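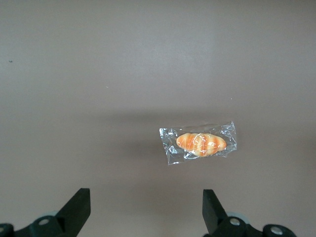
Subject: Re: [maes-grasping] wrist view vs. overhead for clear wrap

Hi all,

Sorry this took me a while, I wanted to finish the second round before answering. Replying inline to the two bits I have something to say about.

> We tried Skorken out of the box on bagged goods and it kept grabbing
> at the ends of the wrapper instead of the food. Depth is a mess on
> anything shiny, as you'd expect. Has anyone had luck training on the
> wrist camera alone, or is it worth the trouble of keeping the
> overhead one calibrated?

Yes! We've been on the wrist camera alone since April and I don't miss the overhead one at all. Our setup is close to yours: two black fingers, plain gray surface, one packaged item at a time. The bread roll is the one I stare at most. It's a small orange and yellow thing with darker stripes, sitting toward the right of its wrapper, with a lot of crumpled plastic sticking out past it on the left. If you grasp at the middle of the package you're off the middle of the roll, and Skorken loves the middle of the package. It also loves the bright creases at the ends, same as you saw.

What we changed is pretty dumb. We stopped asking for one grasp point and had the network predict two masks, one for the wrapper and one for the contents, and then we pick the grasp from the contents mask only. The wrapper mask isn't used for picking the point. It's there so the network has somewhere to put all those highlights, and so we can check finger clearance on the way down. When I dropped the wrapper mask and trained on contents alone, the contents mask started leaking out into the shiny parts again, worst at the crinkled ends.

Training set is 2,000 wrist frames, and 1,000 of those have something in clear film. The rest are bare items on the same surface. I labeled the film ones by hand over more evenings than I want to admit (the wrapper edges are awful to trace, you can see straight through to the table and half the time I was guessing where the plastic stopped). If I did it over I'd trace the wrapper as a loose polygon and spend the care on the contents. I tried that on a small batch and couldn't see any difference in the result.

Test was 60 picks on wrapped items held out of training, same start poses for both methods. A miss means it didn't close on the contents, so pinching up a corner of plastic counts as a miss even if the thing comes off the table.

| method | picks | misses |
|---|---|---|
| Skorken, stock weights | 60 | 31 |
| two masks, wrist only | 60 | 13 |

So better, not solved. Most of what's left is orientation. The roll is long and the package is long, but they don't always point the same way, and when the wrapper is tilted a bit the predicted angle gets pulled toward the wrapper. I think the fix is to take the angle from the contents mask with some smoothing over the last few frames - right now it's one frame and done.

> Also wondering about lighting. We have soft shadows moving across
> the table and I can't tell if they matter.

For us they mattered less than I feared. You can get a wide, soft dark band right across the surface at the height of the item and the masks hardly move. Highlights are a different story, they slide over the film as the wrist comes down and the edges flicker. We do random brightness bands in training and that was enough for shadows. I tried pasting fake white streaks on the contents too and got a small gain, maybe noise. Little specks on the surface did nothing that I could find, so I quit wiping the table down before every run.

One thing I'd like help with. Has anybody run this on the Mandinau arm? Their wrist mount sits farther back, so you'd see more finger and less table, and I have no feel for whether the clearance check survives that. If you have even a handful of frames with film in them I'll happily run our weights on them and send the masks back.

Weights and the config are in the Drelix folder under film_masks. The labels are still in my own odd format. I'll convert them if someone wants them, just say which format you'd like. And please don't use the older config in there, the crop is wrong in it and it'll look like it's working until you move the start pose.

Oh, and we close at the slow speed for all of this. I haven't tried fast.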